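Can a robot learn by copying you?

You may have seen films where a robot folds a shirt perfectly. Before you ask for one at home, it helps to know how much work people did first, and how much the film left out.

At the Burneck robot club, students are trying to teach a robot some easy jobs, like putting things on a table and picking them up again. The project is called Gedelus. It sounds grand. Most of it is people doing the same small job over and over.

A student does the job using grippers, which are a bit like big tongs. The movements get saved, and later a computer program looks for patterns in them. The black and white squares help the computer work out where each gripper is.
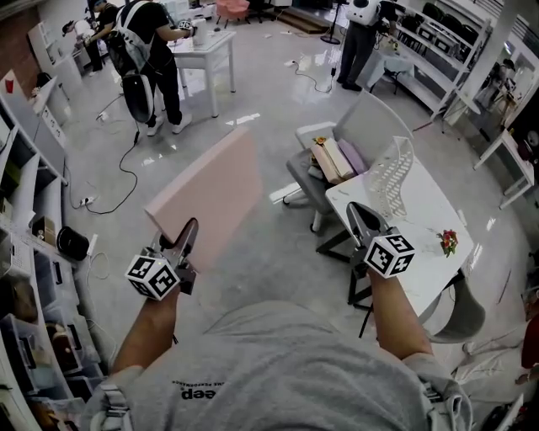 A gripper for each hand. The white cubes on top carry the square patterns.

So does the robot "watch and learn", as the adverts like to say? Not the way you do. If someone shows you how to put a flower in a cup, you might get it after one go. Nuria Tekleab, who is in the club, did her flower job 107 times. The robot then tried it 13 times and dropped the flower in most of them.

"People clap when it works once," she says. "I want to know about the other times."

That's a good thing to ask. A robot that can lift one flower from one table may be lost if you move the table or turn off a light. It doesn't know what a flower is. It has numbers, and it makes a guess from them.

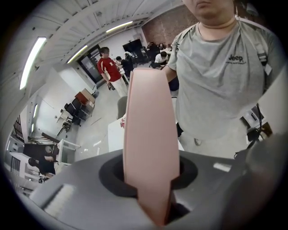

Would more practice fix it? The club leader, Desta Nigatu, thinks it might help. The plan is to save 400 goes by January, and then 2,000. I'm not so sure. If all of them are done in the same room, the robot could simply get very good at that room.

Next time you see a clever robot in a film, try asking these:

How many times did it get it wrong?
Was a person steering it?
Could it do the same job in your kitchen?

If the people who made the film can't tell you, be careful about believing it.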